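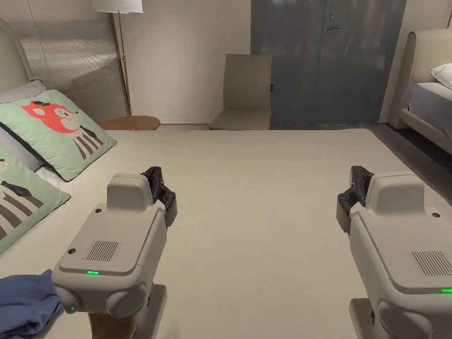
The Jornar pair from Vurari, held over a bed with a smooth cream sheet.

Vurari Puts Housework on the Price List

Jornar hand-held grippers ship to robotics labs as a matched pair, with bedding advice included

CLESTAVOW, 11/21/19 – Vurari, a maker of tools for people who would like a machine to fold the laundry someday, has opened orders for Jornar, a pair of hand-held grippers used to record household tasks for robot training. The operator holds one in each hand and does the chore. The robot gets the recording, and the operator gets a made bed.

Jornar sells for $833 a pair, with a charging dock, a carrying case and one year of the Sleiman recording software. Each gripper weighs 446 grams and runs for up to 199 minutes on a charge, long enough for several bedrooms or one fitted sheet.

"We tested the early units on blocks, and everyone did very well with blocks," said Adesuwa Ogbonna, head of product at Vurari. "Then we gave them a blanket. I would call the first afternoon informative."
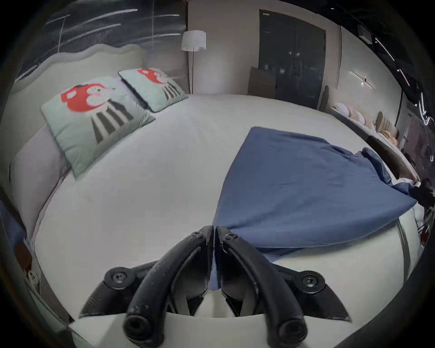

Cloth is the reason the fingers were redesigned in July. The earlier set had straight tips that pinched well at one angle and slid off at the others, and customers in the pilot program were generous with their comments. The new fingers are curved and close tip to tip, so an operator can go after a single corner, such as the point of a dark blue blanket lying in a rough triangle on a white sheet, and leave the sheet where it is. Each finger is held by two screws and can be changed at the bedside with the driver in the case. Vurari recommends a spare driver. The first one tends to end up in the bedding.

Musa Olatunji, who wrote the bedroom section of the user guide, said most of his pages concern pillows.

"A pillow has no handle and no opinion about which way up it goes," Olatunji said. "I allowed two pages for it. The printed guide has 11, and Titilayo Okonkwo in support would like more."

The guide also covers blankets, towels, shirts and socks. Duvet covers are planned for the next edition, and Vurari has declined to give a date.

Orders placed through the Clestavow office include a half-day of remote setup with Stavros Kolev, who asks that customers strip the bed before the call. Replacement fingers are sold in sets of four.

About Vurari
Founded in 1987 as a repair shop for garment presses, Vurari designs and assembles hand-held recording tools for robotics labs and universities. The company still repairs garment presses on request.

Media contact: Caradog Jarman, Vurari press office, Clestavow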